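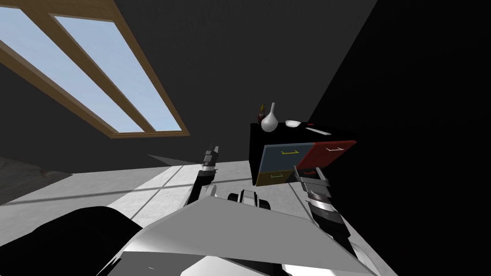

Loft blind stops at 83 percent - ticket history

Status: open, waiting on customer
Product: Liteo roof blind, mains motor, Parnix hub
Installer: Marchal
Opened by: Noémie Sabatier

Customer, first message

The blind on my roof window closes to 83 percent and quits. The app then tells me it is closed. I am standing under it and it is not closed. It has done this every afternoon for the whole of June. In the morning it closes all the way, every time.

Before you send me the standard list: yes, I restarted the hub. Yes, the app is up to date. I don't see how a phone app makes a motor stop short only after lunch, but I did it anyway.

Support

Thanks for getting in touch. A blind that stops short has usually lost its end point. Please hold the set button for 5 seconds until the blind jogs, run it to the fully closed position, and press set once. Then try from the app.

Customer

Done, three times. Works until early afternoon, then 83 again. If the end point were lost I would expect it to be lost in the morning too. Is there a log I can read myself?

Support

Logs are under Hub, Advanced, Export. Please attach the file. We would also recommend moving the hub closer to the blind, as a weak signal can interrupt a command.

Customer

Log attached. I moved the hub to the floor right below the window, and it made no difference. I didn't think it would. The log has the close command received and acknowledged each time, so the signal seems fine. What it does show is this, at 2:40 pm:

close cmd received
motor start
motor load high
motor stop, position 83
state set to CLOSED

Why does it write CLOSED after stopping on high load? That looks to me like a second fault, and I'd like it treated as one.

Support

We have passed the log to the firmware team. The motor stops when it feels resistance and assumes it has reached the bottom of the rail. Please check the side channels for dust or insects and wipe them with a dry cloth.

Customer

Channels wiped. They were clean to start with. I did one test of my own: I closed the blind by hand at 8 am and again at 3 pm with the motor released. It slides freely in the morning. In the afternoon it drags on the left side near the bottom. My guess is that the channel moves a little when it gets hot and pinches the fabric bar. I can't prove that. Zasstead, who sell the same blind, told me on the phone that the channels need a 3 mm gap at the lower end. Mine has no gap that I can find.

Support

That is helpful. A gap at the lower end is in our fitting guide (page with the rail drawings). We suggest asking Marchal to refit the left channel. In the meantime we can raise the load limit from 400 to 600 in the motor settings, so the blind pushes through.

Customer

No, thank you. Pushing harder against something that is pinched sounds like a good way to need a new motor. Leave the limit alone. I've written to Marchal about the channel.

Please keep this open for the wrong CLOSED status. Refitting a rail won't fix that, and I don't want the ticket shut the day the installer leaves.

Support

Limit left unchanged. Status report bug split into a linked ticket. This one stays open until you confirm the refit date.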